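From: Leire Soler
To: growers list
Date: Thu 13 February
Subject: Re: Bottling day at Rivas

Deming Shen wrote:
> Can someone confirm how many cases we are putting down for
> the Pomgate white? I had 176 on my sheet but the label order
> is for more than that. Also, is the Fastora filler booked or
> are we still waiting to hear?

Deming,

176 was the figure before we added the second tank. It is now 313 cases, and the label order is right. Please change your sheet and send it round again so we all work from the same one.

The filler is booked. It arrives at Rivas the evening before and has to be on the road again by six the next day, so I would like the first pallet of glass by the door when people get in. Corks are in the back store - use the older box first.
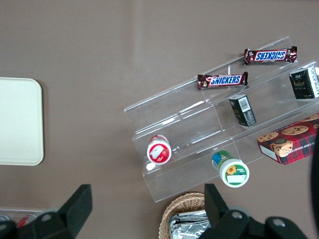
Ainhoa asked whether the red could go through on the same day, as the machine will be there anyway and she would prefer not to pay for a second visit in September.

I don't think it can. The red has only been racked once and Crescencio wants it left alone until after the summer. We would also need another 720 bottles of the heavier glass, and Flarnisberg are quoting 10 weeks for that.

If anyone can do the early shift, write to me directly and not to the list. I still need two people on the labeller and one on the boxes.

Leire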